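The arm that wouldn't let go

July 28, 2021

I figured I'd get half an hour at the Lornby workshop, a cup of bad coffee and a quick story about a robot that broke something. I stayed most of the afternoon!

The shop takes old desktop computers apart for parts, and since the spring it's had a robot arm doing some of the fiddly stuff. In June the arm closed on a cable it was supposed to miss, kept hold of it, and started to back away. The technician who runs the cell was standing right there (she asked me to leave her name out, and I'm happy to).

"I heard the fan housing creak before I saw anything," she told me. "You think, huh, that's a weird noise. And then you see the whole tower sliding toward you."

She hit the stop. The tower had moved 5 inches by then, and one corner was hanging off the bench. I asked if she'd been scared and she laughed. "Annoyed first. Scared in the car."

So what went wrong? I'd assumed a software bug, but she walked me over to the bench to show me what the gripper has to deal with once a case is open.

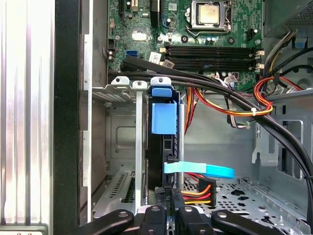 Black cables and colored power wires inside an open tower, with the gripper coming in at the bottom.

"Look at how much wire there is in there," she said. "The arm knows where the slots are. Cables go wherever the last person stuffed them." The gripper is supposed to feel extra resistance and open up. That day the force limit had been left at 90 newtons from a test on stuck drive cages, and the everyday setting is 30. Nothing on the operator screen showed the difference. She had to dig down through 3 menus to find it, and she's the one who wrote the setup sheet.

There was a second problem, and this is the one that bugs her more. The release command did go out. The fingers just didn't open, and the log says they did. A sensor in the gripper was reporting the position it had been told to take, and the real one was something else entirely. Mornberg, the company that services the arm, swapped the sensor and sent over a polite two-page letter. "Very polite," she said, in a tone I won't try to spell.
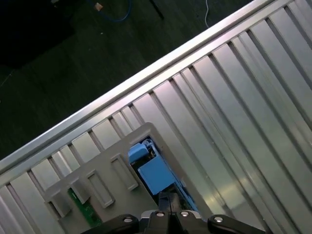
I wanted to know what's different now, and the list is pretty homespun. The force limit sits on the main screen in huge numbers. Every case gets clamped down before the arm moves. If the gripper says it's open, the arm has to make a tiny slow test lift before it's allowed to pull back for real, and if anything drags, it stops and waits for a person.

"It costs us time on every tower," she said. "My boss asked if we could skip it on the easy ones. I asked him which ones were easy."

She also moved the stop button. It used to be on the far side of the control cabinet, so she'd had to take two steps to reach it, and she still thinks about those two steps. The new one hangs on a hook by her left hand.

I asked whether she trusts the arm again. She took a while over that one. "I trust it to do what I've checked," she said. "I don't put my hand in there while it's powered, not even for a dropped screw." Then she got a call about a late delivery, and I drank the rest of the coffee, which really was terrible.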